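**Glass noodles** are thin, translucent noodles made from starch and water. They are also sold as cellophane noodles, bean threads or, in some shops, simply as vermicelli, a name they share with noodles made from rice. They are used in soups, salads, stir-fries, spring roll fillings and hot pots across East and Southeast Asia.

## Composition

The starch most often comes from mung beans. Sweet potato, potato, tapioca and pea starch are also used, alone or in blends. Because the noodles are made from starch instead of whole flour, they contain very little protein and have almost no taste of their own. They take up the flavor of the broth or sauce they are served in.

Rice vermicelli is a separate product made from rice flour. It is usually whiter and more opaque once cooked, and it breaks more easily. Dried, the two can be hard to tell apart, and the ingredient list is the safest guide.

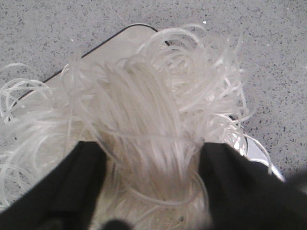 ## Manufacture

A small part of the starch is first cooked with water to form a paste. The rest is kneaded in to make a smooth dough, which is pressed through a plate with fine holes and falls straight into boiling water. The strands set quickly, are moved to cold water, and are then hung or laid out to dry. Some makers chill or freeze them before drying, which firms the starch and keeps the strands from sticking together.

Dried noodles are folded into bundles or sold in flat cakes. The food writer Anouk Desmet, in her handbook *Wosta*, advises buying small bundles where possible, as large ones are difficult to divide and scatter short pieces over the kitchen when pulled apart.

## Preparation

Thin glass noodles are soaked in warm water until they bend easily, then drained and cooked briefly. Thicker sweet potato types are normally boiled. Noodles meant for soup can go into the pot after soaking, but they keep absorbing liquid — a soup left standing may lose much of its broth.

Long strands are often cut with scissors after soaking. A little oil helps keep drained noodles separate if they are to be served cold.

## Serving

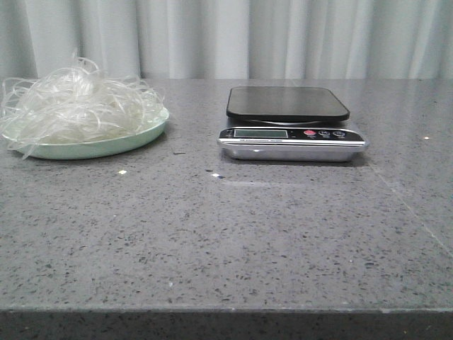 Cold dishes are usually dressed shortly before they reach the table. The dressing tends to run to the bottom, so cooks toss the noodles in a bowl first and move them to a serving dish afterward. A loose mound on a shallow round plate, with curling loops standing up from the top, gives an airy look, though it leaves little room at the rim for mixing. Deeper bowls are more practical for dishes with plenty of sauce.

## Storage

Dried glass noodles keep well in a sealed package in a dry cupboard. Cooked noodles should be refrigerated, where they turn firm and cloudy. Reheating them in broth or hot water softens them again.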